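Drultent Workshop Releases Plans for Zirport Suturing Bench

Drultent, a member-run shared workshop, has published the full build files for Zirport, a bench-top robot setup for practicing stitches with remote-controlled instruments. The files include drawings, a parts list, wiring diagrams and the control software. All of it is free to download and change.

Zirport was built over three winters by a small group of members. It drives two wristed instruments, a needle driver and a grasper, from a pair of hand controls on the other side of the bench. The instruments are surplus parts. The arms that hold them, the motor packs and the hand controls were made in the workshop.

"I wanted something I could practice on in the evening without booking time at a hospital," said Dagný Þorgeirsson, a surgical trainee who started the project. "At first I planned to build it in my garage. The garage was too cold for the 3D printer and I didn't own a mill, so I joined Drultent."

Most of the work went into the wrists. Each one is moved by thin steel cables, and a small amount of slack in any of them shows up as a jaw that lags behind the hand. Asger Stougaard, who designed the motor packs, went through several ways of keeping the cables tight before settling on a spring-loaded pulley that can be adjusted with a hex key while the instrument is in place.

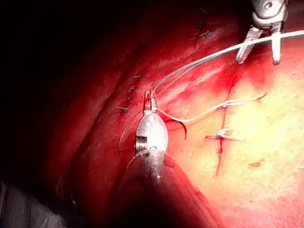
Thread handling took nearly as long as the cables. The first version of the software closed the jaws at full force every time, which frayed the suture. The current version has a light grip for thread and a firm grip for the needle, and the user switches between them with a foot pedal. There is also a setting that scales down hand movement for small stitches.

Members have logged more than 1000 stitches on the bench so far, on foam pads, silicone sheets and tissue bought from a butcher. The log is part of the download, with notes on dropped needles, broken thread and cable changes.

Amr Kettani wrote the control software. "The code is not pretty in places, and the calibration routine still asks you to do some steps twice," he said. "It is documented, though, and it runs on an old desktop computer. If people send fixes, I will go through them."

Parts for one bench cost the group 580 dollars, not counting the surplus instruments or members' time. The motor brackets were cut from aluminum offcuts given by Pietrzak, a local sheet metal shop. A version of the bracket for laser-cut plywood is in the files but has not been tested under load.

Zirport is a practice tool. It is not a medical device and must not be used on people or live animals.

The group plans to add a second camera view and a quieter power supply. A build weekend for people who want to make their own bench will be held at Drultent in December. Places are limited by the number of workstations, and participants need to bring their own instruments.

Press contact: Sigrún Zoëga, Drultent. Requests to see the bench in use can be made at the front desk on open evenings.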